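2020年8月24日

Runditzの双腕キットを借りて、今日で三週目になりました。私は日本語で書くのがまだ遅いので、感想を一回にまとめます。まちがいがあったら、コメントで教えてください。

キットの中身は、腕が二本、取り付け用のレール、電源、それから紙の説明書です。説明書は英語とドイツ語だけで、日本語のページはありません。組み立ては友人のVicente Valdebenitoが手伝ってくれて、土曜日の午後に終わりました。ねじの種類が多いですから、小さい皿を用意したほうがいいと思います。私は一本なくして、次の日に冷蔵庫の下で見つけました。

ソフトウェアの設定は、組み立てより時間がかかりました。左右の腕に同じ番号が付いたまま届いたので、最初は一本しか認識されません。サポートにメールを書いたら、Renata Cabralさんという人から翌朝に返事が来ました。番号を書き換える手順が33ページにあるそうです。たしかにありましたが、目次には出ていませんでした。

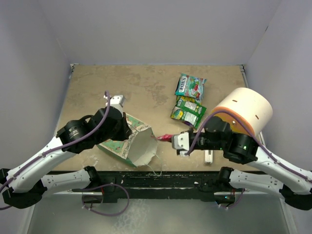

私がこのキットで一番知りたかったのは、やわらかい包装の物をどのくらい扱えるかということです。固い積み木をつかむ動画は、メーカーのサイトにたくさんあります。でも家や店にある物は、だいたい袋か紙箱に入っています。右の指先にある赤い小さな包みのような、しわのある光る物は、力の設定がむずかしいです。弱いとすべりますし、強いと中身がつぶれそうで心配になります。私は初期値より少し下げて使っています。FOX'Sの袋のように平たい物は、重なっていると下の一枚まで引っぱることがあるので、上からではなく端から近づくほうが楽でした。破れた紙箱は、ふちがどこにあるか毎回ちがうので、今も苦手です。

ケーブルについても書いておきます。紫色のケーブルは手首の上で大きく輪になる設計で、腕を回しても引っぱられません。これは良いです。ただ、輪が高いので、棚の下に置きたい人は先に高さを測ってください。

音は思ったより静かです。夜に動かしても、となりの部屋の家族は起きませんでした。モーターは長く使うと温かくなりますから、私は一時間ごとに休ませています。

前に一月に試したBundgaardの一本腕と比べると、Runditzは動きがなめらかですが、説明書はBundgaardのほうがずっと親切でした。値段は送料を入れて522ユーロ高くなります。二本目の腕が必要かどうか、まだ迷っています。

返却は金曜日です。それまでに、箱のふたを左で押さえて右で物を入れる動作を、もう少し練習させるつもりです。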